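Thread: Robot hands on the kitting line, what changed for us
Posted by Eimear Fahy, July 2025
5 min read 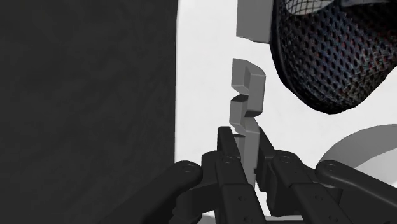
Does a robot hand on the line mean fewer people on the shift?
At our plant it has meant the same people doing different work. The hand takes the repeat picks, and the crew has moved to checking, setup and fixing whatever comes out wrong.

I work at Rafferty, on the side that packs interlocking block sets for schools. We've had the new cell since spring and I love it, so I wanted to hear from other shops. Before, each of us was fitting blocks by hand all shift long, and my thumbs were shot by lunch. Now I run the cell, try new grips in the simulator first (so fun, I stay late for it) and then load the good ones. We do 3095 sets on a good shift. The old best was 2000.

What's it been like where you are?

--

peadar_k
Happy for your thumbs! I mean it, mine went years ago. But 2000 to 3095 with the same crew is a big jump, and I'd ask who got the raise. At Gandedari we got a pizza lunch and a new target.

--

eimear_fahy
Fair question. Operators on the cell went up one pay grade after training. The people on the packing end did not, and they're the ones feeling the extra boxes. I should have put that in my first post.

--

MaeveD
Packing end here, same plant as Eimear, hi! She's right about the boxes. The first month was rough. The cell doesn't slow down after lunch like we used to, so it all piled up at my bench. They gave us a second bench in the end and it's a lot better. I do miss the talking, though. Six of us used to sit at one long table and now I'm facing a conveyor.

--

ottmar.gerlach
I set up cells like this for a living, so take me with a grain of salt. The simulator is my favorite part too. A pinch grip on a narrow block with a stepped top can go wrong in so many ways, and you can find most of them on a screen before a single real block gets dropped. My advice is to let the people who did the job by hand sit in on it. They know which block likes to twist. At Zultlow we had a woman with 17 years on the bench who fixed our approach angle in one afternoon, after my team had spent a week on it.

--

peadar_k
And was she paid like your team that afternoon?

--

ottmar.gerlach
No, and she should have been. She did move into our setup group later that year – at the higher rate.

--

Cormac NiB
I don't agree with the "same people" part. Same people this year, sure. We had two retire at Wurkemora and neither job was posted. Nobody was let go, so on paper it looks great, but the kid who would have started on that bench isn't getting hired. I like the machines fine. I just think you have to look at the jobs that never get listed.

--

eimear_fahy
That's a good point and I don't have an answer to it. We've hired one person since the cell went in, for maintenance, and they wanted someone with experience.

--

MaeveD
My nephew asked about starting here and I didn't know what to tell him. The old way in was my bench.

--

ottmar.gerlach
Tell him to ask about a trainee spot on setup. Some plants have one and don't advertise it. If Rafferty doesn't, two or three operators asking for it together might get somewhere.

--

Cormac NiB
Would back that. Eimear, how long did your training take? Ours was a slideshow and a handshake.

--

eimear_fahy
Four weeks, half of it in the simulator and half on the floor with the speed turned way down. We weren't allowed past 1000 sets a shift until all of us had signed off, which drove the manager up the wall but I'm so glad they held to it. I came in not knowing one thing about robots and now I'm changing grips on my own! Maeve, I'm asking about the trainee spot at the next shift meeting. Come with me?

--

MaeveD
I'll be there. I'm bringing up the long table as well.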